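Kitchen and Garden Tips: Picking, Washing and Storing, and Which Bits a Machine Can Do

Oct 13, 2021

Rukhsana Abbasi wrote in to ask whether she should wait for a robot before planting more tomatoes. She has 114 plants under cover and a bad shoulder. My answer is no, plant them if you want them, but the question is a fair one and I have tried to take the picking jobs in order.

Grapes. Support the bunch from below with one hand and snip the stalk with the other. Don't pull. Leave a short piece of stalk on so you have something to hold later. Bunches go into a shallow box in one layer.

A machine can manage the holding part. Closing on a bunch without squashing the ones in the middle is harder, and a bunch is never the same shape twice. Leaves get in the way too. For a person that is a flick of the thumb.

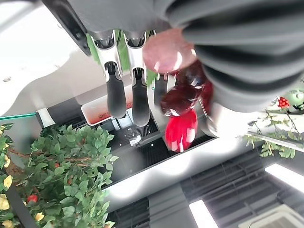
Tomatoes. Bend the stalk at the knuckle and it will come away clean. Pick in the morning if you can. Keep them out of the fridge, stalk end down, on a tray or a folded tea towel. Green ones will ripen in a drawer with a banana.

Bushra Orakzai grows for a farm shop near Wirnitz and picks 700 tomatoes in a good week in July. She told me she would hand over the carrying tomorrow and keep the picking for herself. Walking up and down with full boxes is what hurts her knees. I think she has it the right way round.

Radishes. Twist the leaves off as soon as they are indoors, otherwise they draw the water out of the root. The leaves are fine in soup. Wash the roots, dry them and put them in a lidded tub with a piece of damp kitchen paper. They keep for 6 days in my fridge, a bit longer if they are small.

Cucumbers. Cut, don't twist. They mark easily, so put them in the box first and don't stack anything heavy on them. Keep them well away from ripe tomatoes. 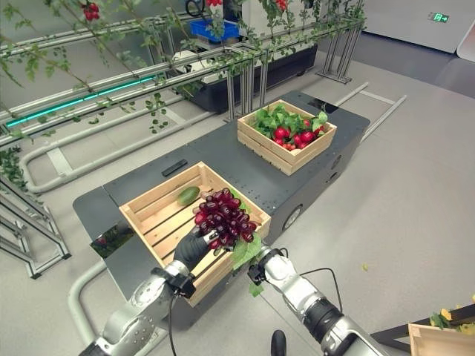
Boxes. Slatted wooden ones are good because the air gets through, but line them with newspaper for anything soft. Scrub them with hot water and a stiff brush at the end of the season and stand them on end to dry. Check for splinters and loose nails.

Whoever or whatever is doing the lifting, keep the box close to the plants and at waist height. A trolley saves more effort than any gadget I have tried. Mine is an old Floda with new wheels.

So, can a machine do it yet? Some of it, in a tidy place with flat floors and good light. My greenhouse has a step, a hose across the path and a cat. Sorting ripe from nearly ripe by feel is still a job for fingers, and so is finding the one mouldy grape before it spoils the rest.

Next time: cleaning greenhouse glass, and Lovely Tiongson's method for getting green stains out of gardening gloves.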